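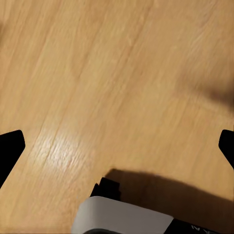
Kavham extend Birnari loan terms, confirm purchase option

Kavham have agreed revised terms with Birnari on the loan of their first-choice left back, with the option to buy now written into the contract in place of the informal understanding that had stood since August. The club confirmed the change in a short statement on its website and gave no fee.

Under the original terms Birnari could recall the player in January on 11 days' notice. That clause has been removed. The loan now runs to the end of the season, and Kavham may exercise the option at any point before the summer registration period opens. If they decline, the player returns to Birnari with one year left on his existing deal.

The purchase option carries two conditions. The first is tied to appearances: it becomes an obligation if the player starts a set number of league matches, a figure neither club has published. The second is tied to division. Should Kavham be relegated, the obligation lapses and the arrangement reverts to a plain option at the same price. Cup matches and substitute appearances do not count toward the total.

Wages will continue to be split between the clubs, with the larger share moving to Kavham from February. The statement described the adjustment as neutral over the full season, as Birnari had carried most of the cost during the first half.

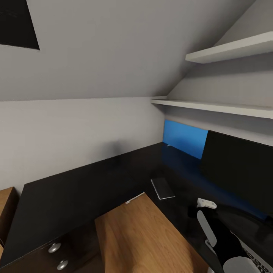
The player remains ineligible for league meetings between the two sides. He may play in the cup if they are drawn together, provided Birnari give written consent before the tie. Consent was refused in a similar case two seasons ago, when Kavham had a Birnari midfielder on loan and were drawn away in the third round.

Kavham have used three players at left back this season. The loanee has started most matches there, in a back four for the opening weeks and as a wing back after the switch to a 3-4-2-1 in October. The change moved his average position well up the field and left the wide center back to cover the space behind him. Kavham have conceded fewer goals from crosses since the switch, but more from direct balls into the left channel, and the coaching staff have used a deeper holding midfielder in recent away matches to reduce the exposure.

No move is planned for a second left back this month. The club's remaining business is expected to be in attack, where Kavham are one short after the winter departure of a reserve forward to Cemus. That transfer was permanent and included a sell-on percentage. Cemus registered the forward in time for their next league match, and he is available for selection once his medical paperwork has been returned.

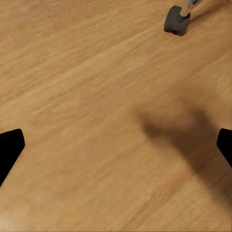 Separately, Kavham have received their ticket allocation for the away match at Cemus. The club will get 2,000 seats behind the north goal, with a further 200 held back pending a decision by the local safety authority on the adjoining block. Season ticket holders with enough away points have first access, and any seats left will go to members and then to general sale. Sales close at noon on the day before the match. There will be no cash turnstile for visiting supporters.

Travel will be run by Filip, the coach company used for the club's other long away trips this season. Departures are from the east parking lot, and up to 40 vehicles can be accommodated at the Cemus end. Supporters who book a coach seat must show a match ticket when boarding. Coach bookings are handled by Filip directly and cannot be made through the club ticket office.

Kavham's under-21 side play Birnari's reserves at the training ground this month, with kickoff at 2 p.m. Admission is free for season ticket holders. The first-team squad list for the second half of the season must be submitted before the registration window closes, and the club will publish it once the league has approved it.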